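베켁, 소형 연포장 파우치 규격 개편… 3월부터 순차 적용

생활용품 포장업체 베켁(Vekeck)이 휴대용 티슈와 물티슈에 쓰는 소형 연포장 파우치의 규격을 개편한다. 새 규격은 3월 출고분부터 올럼(Ollham) 공장 생산 품목에 먼저 적용된다. 대상은 76개 품목이며, 필름 두께와 양 끝 접합부의 폭이 조정된다.

회사 측은 기존 파우치가 가방이나 서랍 안에서 반복해 눌릴 경우 접합부 주변에 주름이 집중되는 문제가 있었다고 밝혔다. 개편안에서는 접합부 폭을 2mm 넓히고, 인쇄면과 무인쇄면의 필름을 같은 두께로 통일했다. 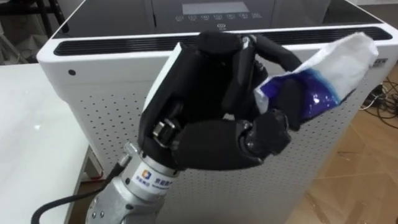
기존 규격 제품은 언제까지 판매되나?

재고 소진 시까지이며, 베켁은 그 기간을 약 5개월로 예상한다. 기존 제품과 새 제품의 매수와 가격은 동일하다.

포장재 개발을 맡은 아이궈 친(Aiguo Qin) 책임은 "얇은 필름은 구김 자체를 없애기 어렵다"며 "구겨진 상태에서도 접합부가 벌어지지 않는 것을 기준으로 삼았다"고 설명했다. 시험은 눌림, 비틀림 2개 항목으로 진행됐다.

자매 브랜드 디로라(Dirora)의 리필형 제품은 이번 개편에서 제외됐다. 리필형은 마개 구조가 달라 별도 규격을 따르며, 적용 일정은 정해지지 않았다.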